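Skotton Street Diaries
@skottonstdiaries
17th December

OK so the great pre-holiday clear-out has begun. Wrapping paper season hasn't even peaked and we are already drowning in packaging!!

Started with the gray table because it's the biggest flat thing we own and everything lands on it. Brown paper, bits of cardboard, wads of tissue...
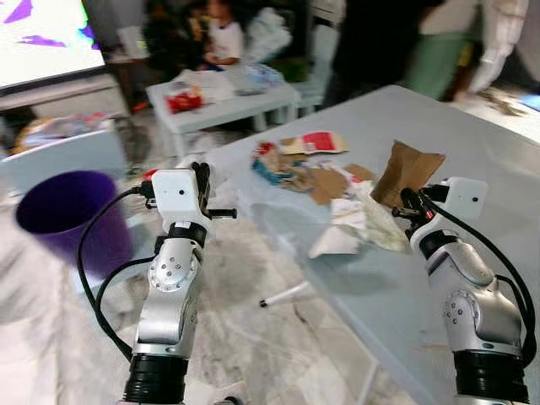
My rule this year is paper first, toys second, and no stopping to read the backs of boxes (I have already broken this, there was a recipe on one).

Also the Gravinow parcel came with enough padding for a piano. It was a set of 4 egg cups. Four egg cups, people.

Skotton Street Diaries
@skottonstdiaries

Moving on to the TV corner, a.k.a. the place I've been avoiding since March.

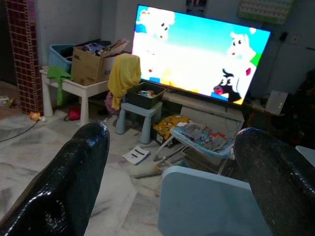 I am not buying a big toy chest. I looked at one from Drondetti and it was lovely, but we'd fill it in a week and then have a lovely chest AND a mess. I'd much rather have small open bins that get sorted now and then. The gray basket on the little blue stool is staying - small toys and packets go in there and that's that. The cardboard box full of toys and papers, though... that one needs a proper afternoon and a strong coffee. Magazines are going. Most of them. Some of them.

And yes, cartoons on while I tidy. Sheep and a cow are very good company!

Back to the table for one last round, I keep finding more paper.

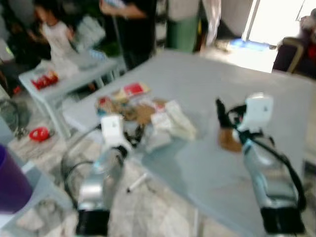 Skotton Street Diaries
@skottonstdiaries

Does anyone know if the crinkly brown kraft stuff can be kept for wrapping? I want to iron it flat and tie it with string - my sister says I'll give up after one sheet and she's probably right.

Plastic bags go in a separate pile for the store drop-off. Toy box tomorrow, wish me luck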